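Intro to Retail Geography
Unit 6: Where Things Sit and What They Cost

Last unit we asked why the Grusora store in Brundville closed while the one in Indberg, with worse parking and a smell, did not. Today we shrink the map. A shop is also a territory, and people have fought over it harder than you might expect grown adults to fight over cereal.

Terms to know: facing, eye level, reach zone, slotting fee, dead stock.

A facing is one item's width of shelf, seen from the front. Two facings of the same soup sell more than one. Whether four sell more than two is a question on which the reading spends 400 words and reaches a shrug. Read it anyway.

Eye level is the expensive part. Knee level is for bulk flour and things aimed at children. The top shelf goes to whatever is light, tall, or out of favor with the manager.

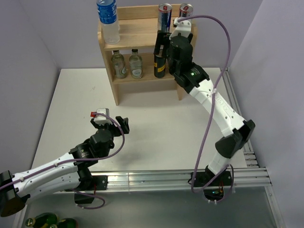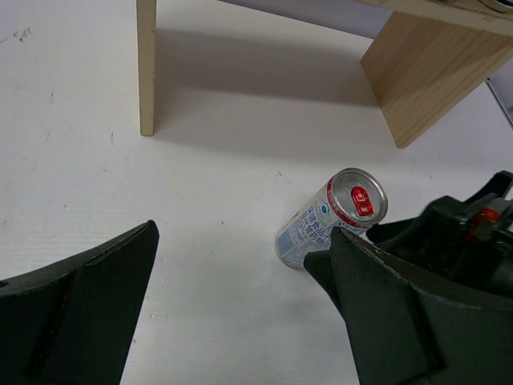

Fig. 2. Small wooden shelf on a white tabletop, two views. Drinks can be seen in the first.

Slotting fees are what a supplier pays to get a new product onto the shelf at all. Stores describe them as covering risk. Suppliers describe them in other ways, a few of which are printable. In our Akande case, the brand pays for a good spot in October and finds itself beside the mops by spring. Its contract said "prominent." Bring your own definition of prominent to section and be ready to defend it.

Dead stock is anything that has stopped moving. It still takes up room, and room is rent. Please do not write in the margin that this also describes the back row of this class. Someone does every year.

For next time: visit any small shop and sketch one shelf from top to bottom. Note prices by level. Ask before you start measuring things. Sketches are due by 2 p.m., on paper, and spelling counts a little.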